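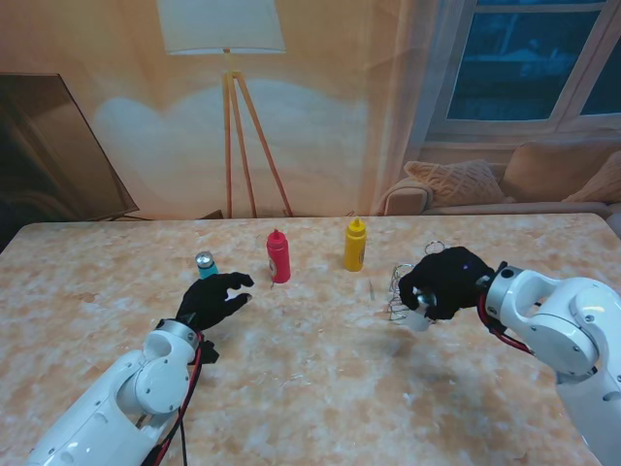
The marbled table, with the red squeeze bottle and the small teal bottle standing out on it.

Curkeck Table Things
README, version of April 24, 2018

Welcome, and thank you for taking the time to read this before opening the folders! Curkeck Table Things is a collection of pictures and notes on the small stuff that lives on a kitchen or dining table: squeeze bottles, cups, shakers, little jars, and the wire racks that are meant to keep them all together and sometimes do. It grew out of an older list we kept at Ikow, which was only names and sizes, and people kept writing to ask what the things looked like when they were in use. So now there are pictures.

What you get

There are nearly 1000 pictures in 109 folders, and each folder covers one table on one occasion. Alongside the pictures is a plain text file called things.txt, which has a line for every object with its everyday name, its main color, what sort of lid or cap it has, and any words on the label that we could make out. We tried hard to use the names you would use when asking someone to pass you something. A squeeze bottle is a squeeze bottle, a shaker is a shaker, and a jar is anything you would normally take the lid off of (we argued over that last one for quite a while, and you are welcome to disagree).

How the names work

The first word is the color and the second is the kind of thing, as in red bottle or white cup. If a folder has two of the same, we add a word about the cap or the label. Words from a label go in their own column, spelled the way they are printed, capitals and all. Upside-down labels are read as if the thing were right side up, so please don't go looking for backward text in the notes.

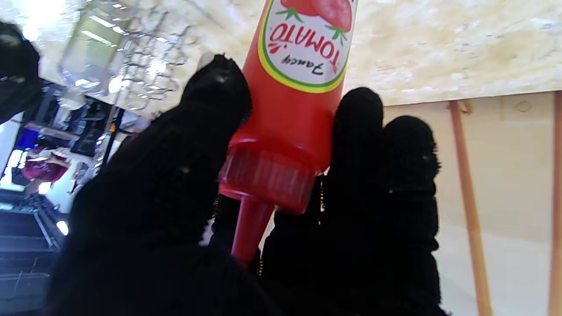
Red bottle, nozzle down. Label words: TOMATO, Fancy.

Squeeze bottles get a little more attention than the rest, and I hope you will forgive me for it. They spend half their lives standing on the base and the other half upside down, and the two ways up look very different in a picture. The column called "way up" says base down, nozzle down, or on its side. If a bottle is tipped but still clearly pointing one way, we go with the way it points. We don't record how full anything is. We tried that in August and gave up, as it was mostly guessing.

Racks and what is in them

Wire racks were the hardest part of this whole collection, and they are the part I am fondest of. From straight on you can see the loops and rods and tell quite easily what is sitting where. From low down or off to one side, the wire crosses over itself, and a jar at the back can look as though it is in front. Our rule is that a thing counts as being in the rack when the wire is holding it, and as beside the rack when it is only close by.

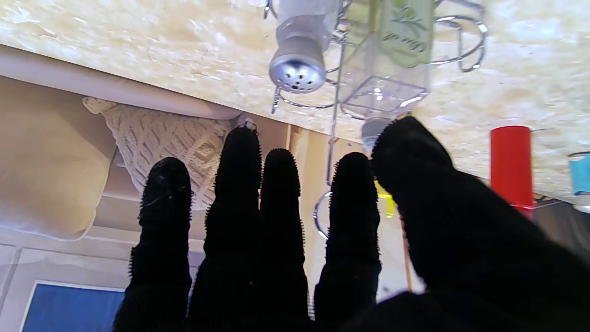 Caps are worth a second look for the same reason. A metal cap with small holes is written down as a shaker cap, whatever the label says, and if only the cap of something can be seen, it still gets its own line, with the kind left as "container." Labels in curly or handwritten-style lettering are marked "not read" unless at least two of us agreed on the word. You will find a good many of those among the herb jars, and if you can read one that we couldn't, please do send it in.

Things to watch for

Shiny wire and clear glass both pick up bright spots, and a few of those were written down as lids in the first version. We believe they are all fixed. Table patterns are described only loosely (marbled, speckled, plain), so please don't sort by them. The Egan folders use an older color list, where "cream" and "beige" mean the same thing.

Using and sharing

You may use the pictures and notes for teaching, study, or your own projects, as long as you keep this README with them. The Fatex list of kitchen words is packed separately and has its own terms. Corrections go in the file fixes.txt, one to a line, with the folder number first.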